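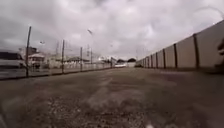
I've been walking the back lane into Zemthorpe for years and I don't think I'd ever paid it proper attention until this October. It was always just the way to the shop. Head down, bag over the shoulder, thinking about whether we had any onions in. Then my knee went (long story, involves a stepladder) and I was told to walk every day, on the flat, nothing heroic. Well, the lane is about as flat as things get round our way, so the lane it was.

I grew up in Sedgwick, where everything was either uphill or a field, and a long straight stretch still feels like a bit of a treat to me. You can see exactly where you're going. My other half says that's the whole trouble with it – you can see exactly where you're going and it never seems to get any nearer. Fair point! The first few times I kept looking up at the far end and feeling quite cheated. Now I look at the wall instead and it goes much quicker.

The concrete panels are my way of measuring things. In the first week I did 6 panels out and 6 back, sat on my own doorstep afterwards and felt as if I'd been up a mountain. After that I added a few each morning. I know they're only grey concrete with dark posts in between, and I can't pretend anybody would put them on a calendar, but I've got very attached to them. When you're walking slowly you need something that comes round regularly. Lamp posts would do, but I don't go by the lamps, I go by the panels.

I like the mesh fence on the other side too, wonky pole and all. You get a bit of a view through it, which makes that side feel less shut in, and on a windy morning the wire makes a sort of humming noise that I find oddly soothing. The dirt is packed down nice and hard for most of the way, though I do pick my feet up on the gravelly bits. I tried it once in my old canvas shoes and felt every single stone. Proper soles from now on.

Clothes-wise I've given up guessing. If I take the big coat I'm boiling in ten minutes, and if I leave it at home the sky goes the colour of a saucepan and I get drenched. I've settled on the thin waterproof with a jumper underneath and a flask of tea in the pocket. The flask holds 400 ml and I've usually finished it before I turn for home.

The old wall is the part I'd stop for if I was showing someone round. It's stained nearly black in places, with long streaks down from the top, and low down there's what's left of some old whitewash or plaster coming away in patches. I find it much nicer to look at than a freshly painted one. Every time I go past I see a different shape in the flaky bits – there's one I'm convinced is a map of somewhere, possibly Cirnach, though nobody at home agrees with me and they've stopped humouring me about it.

And then there's the tree. I'm hopeless with trees so don't ask me what sort it is. Slim grey trunk, a bit of a lean, lots of dark green leaf up top, growing out of a strip of ground that looks as if it couldn't keep a dandelion going. The kerb by it is low, but I've perched there more than once with the tea, and getting up again is good practice for the knee (that's what I tell myself while I'm doing it, with all the noises).

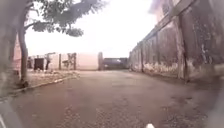
The whole thing there and back takes me 40 minutes now, counting the tea stop. I do it 4 mornings a week and the shorter version the rest of the time. You do have to watch the loose grit on the paved part, mind. I went skidding on it a fortnight ago and only just stayed upright, so I keep away from the speckly patches and stick to where it's smoother.

I've been asked if I'm going to try the Gemora path next, the one with the steps. Maybe in spring. The knee still grumbles on our stairs at home and I'd like to get through the winter first. For now I need to find my other glove, because I came back yesterday with only the one, and I've got a feeling it's lying by the kerb.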